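How to Build a Small Wardrobe You'll Wear (Without Buying a Thing First)

By Karim Hourani
Last updated: March
291 shares | 12 comments

I used to own 70 shirts. I know the number because my friend Arlindo Aguiar made me put every one of them on my bed while he stood in the doorway eating toast, and when we got to the bottom of the pile there was one with the tags still on it from a store that had closed. I wore maybe the same few every week! The rest just took up space and made me late in the mornings.

So this is how I got from there to a closet I like. It took me one long afternoon and then a few weeks of fiddling. You don't need any money to start, and please don't go shopping before you finish step four (I did, and I have a mustard cardigan to show for it).

Step 1: Clear a place to work

Pick a big flat surface in good daylight. A bed is okay, a table is better, and pale is best of all if you have it, because dark blue and black look identical on a dark quilt. I got this wrong the first time and ended up with a navy sock problem that lasted until summer.

Set aside three or four hours. Start at 10 a.m. if you can, while you still have some patience.

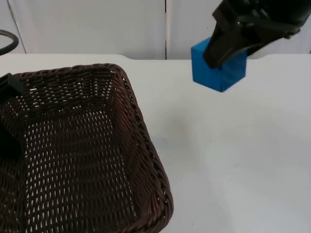

A plain white tabletop, good for judging color.

Step 2: Pull out one category at a time

Don't empty the whole closet. I know the TV shows do it that way, but they have a crew, and you have a bed you'd like to sleep in tonight. Start with pants. Then tops, then jackets, then shoes. Leave anything sentimental for another day, and I mean that. I hit my old college sweatshirt in the first twenty minutes and lost an hour to it.

For each thing, try it on. Yes, all of them. Sit down in it, reach up like you're getting a bowl off a high shelf, and look at yourself from the side. If you tug at it before you've even left the mirror, you'll be tugging at it all day.

Step 3: Make your piles

I use three: wear it, fix it, let it go. Some people add a "maybe" pile and mine was enormous, so I dropped it. If you really can't decide, hang the thing backward on the rail and write the month on a bit of tape. When you wear it, turn the hanger around. Anything still backward after a season can leave.

The fix pile needs a deadline or it turns into furniture. Buttons and loose hems you can do at home with a needle and a video. For anything harder, find a tailor. I take my pants to Zbigniew Domański, who shortened a pair I'd been cuffing for years and made them look twice the price. Ask what it costs before you leave the clothes, and wear the shoes you plan to wear with them when you get pinned.

Step 4: Find your colors

This part is more fun than it sounds. Put your "wear it" pile in one place and look at which colors keep turning up. Mine were gray, olive, navy and a kind of brick red I'd never have said I liked. Those are your colors! Don't let a chart talk you out of them.

Then hold a few tops under your chin near a window. You're looking at your face, so ignore the shirt. Do you look rested or do you look like you have the flu? I look terrible in beige. My sister looks wonderful in it, and we have nearly the same skin, so go figure.

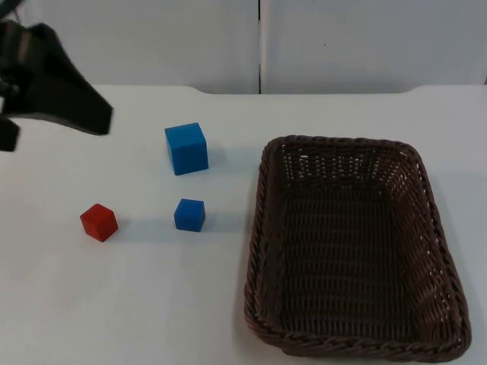 Pale table, pale wall behind it.

Step 5: Put together seven outfits

Take your keepers and make 7 full outfits, shoes included. Snap a quick picture of each on your phone and keep them in an album. On a bad morning you open the album, pick one, and you're dressed. I still do this and I've been at it for ages.

If an item won't go into any outfit, write down what it's missing. My green jacket needed a plain tee, that was all. This list is your shopping list, and it's the only one you're allowed.

Step 6: Shop from the list, slowly

One thing at a time. Wear it for a couple of weeks before you get the next. Check the seams, pull gently on the buttons, and scrunch the fabric in your fist to see if it stays creased. Secondhand is great for coats and denim. I'm fussier about knitwear and check the elbows and underarms first, holding them up to the light.

Keep the receipt in a jar by the door. If the tags are still on after ten days, take it back.

A few things readers have asked

Tarek Soliman wrote in to ask about gym clothes. I keep mine in a separate drawer and leave them out of the whole exercise. Same with anything for painting or yard work, although I'd cap that at two sets.

Somebody else wanted to know about storing winter sweaters. Wash them first, fold them (hangers stretch the shoulders), and put them in something that closes properly. Cedar smells nice, but you'll need to sand it now and then to keep the scent going.

And for whoever asked about the mustard cardigan: Arlindo has it now. He wears it with everything.

12 comments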